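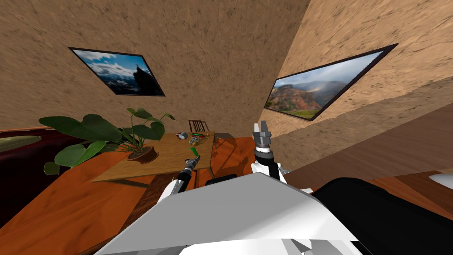 Hanging Framed Prints on Stucco: Member Discussion

Reading time: 3 minutes

Search this board Go

Collet_Desk
Members are asked for guidance on hanging two framed landscape prints on interior stucco in a rented meeting room. The lease permits small holes, provided they are filled at the end of the term. Adhesive strips were tried on Saturday and released overnight.

pumix_admin
Adhesive strips are not recommended on textured walls. The pad touches only the high points of the finish. A masonry bit, a plastic anchor and a screw will hold a print of ordinary size. Drill at low speed and tape the spot first to limit chipping.

Laneo Facilities
We respectfully disagree with anchors as a first choice in rented rooms. Our office installed a picture rail and hung 11 frames from it. The frames can be moved without further drilling.

pumix_admin
A rail also requires anchors, and more of them. For two prints the expense is difficult to justify.

dritik_office
Please confirm what lies behind the stucco before purchasing hardware. Plaster over block and plaster over lath call for different anchors. We lost a section of finish 3 inches wide by assuming block.

Collet_Desk
The building office reports block throughout. We will proceed with anchors and retain a sample of the wall color for the repair.

Laneo Facilities
Noted. Kindly match the texture as well as the color. A smooth patch on stucco remains visible after painting, and our landlord charged us for one in June.

Contact the moderators | Copyright Dritik Boards | Back to top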